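Progress report for May, Darness award, second period

We said we would test whether hand-held gripper recordings from ordinary rooms can replace recordings made on the arm itself. My reading so far is that they help less than the Montoya plan claimed. The Orham site has now delivered 200 recordings, taken among lockers, desks and windows.
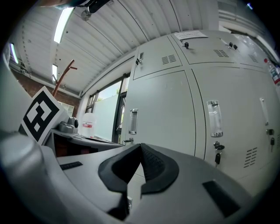 Prindport Manipulation Group

Of those 200, 98 passed our checks. Most of the rest failed on tracking, and I don't yet trust our explanation, which blames window light. It fits the bad runs, but it fits several good ones too.

A policy trained on the passing set opened the test cabinet in 6 of 18 tries.

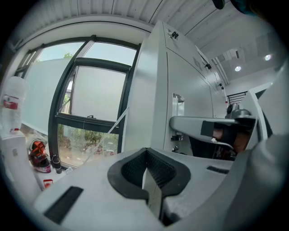

The arm-only baseline did the same, at greater cost per recording. I would not call that a result. Eighteen tries is too few, and one person scored them all.

Next period we will repeat the trials with a second scorer and hold off on new sites. We request no change to the budget.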